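Home Browse Issues Authors Alerts
Shares 8 Comments 4

5. Failure analysis: grasp confirmation in the bottle task

The Kurcombe controller was sold to us, and to most groups who use it, on the strength of one number: a grasp confirmation signal that is said to be right nearly every time. We doubt that number. Over 143 attempts at the Stetden site we saw the controller report a firm hold when the hand had closed badly or had not taken the weight of the bottle at all. This section looks at how that can happen and why the usual benchmark does not catch it.

The task is plain. A bottle of tea-colored drink with a green screw cap stands on a white desk near a refrigerator, and the robot must take hold of it, lift it and put it back. There is no clutter to blame. The head view used for planning gives the bottle's shoulders and cap clearly, but the base can fall below the field of view, so the planner has to guess where the bottle meets the desk.
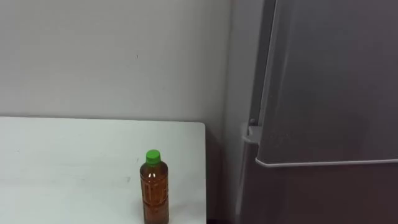
A reviewer of an earlier draft objected that the missing base should not matter, as the Kurcombe planner works from the cap down and needs only the height of the desk. We agree that this is what the manual says. We were less able to find it in the logs. When we fed the planner a desk height that was wrong by 4 mm, it accepted the value without a warning, and the confirmation signal still came back positive.

That signal is the real trouble. It is computed from motor current in the fingers and a stall timer, with no check on whether the object moves with the hand. Fingers that jam against each other, or against the desktop, draw current and stall in much the same way as fingers around a bottle. The vendor's test set, Inthanon, has 4,000 grasps in it, but every one starts from a hand already placed well. A signal tested only on good starts tells us little about bad ones.

The hand works low on the bottle, just clear of the desk, and this is where we think the margin is thinnest. The molded ridges of the bottle make matters worse, or so we suspect; we did not run smooth bottles and will not claim more than that.

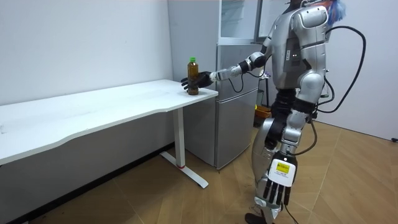 Figure 4. Humanoid robot with its black multi-fingered hand around the lower half of the bottle, just above the desktop.

We counted 8 false confirmations in the 143 attempts. In each of them the arm went on to the lift as if nothing were wrong. A dropped drink is a small matter, but the same signal is used in the Vovutwood handover routine to decide when a person may let go of an object, and there we would not rely on it.

Lowering the current threshold, as the release notes advise, did not help. It made the signal arrive sooner. We now hold the lift until a second check from the wrist force sensor agrees, at some cost in speed, and we treat results reported without such a check with caution, including our own earlier ones.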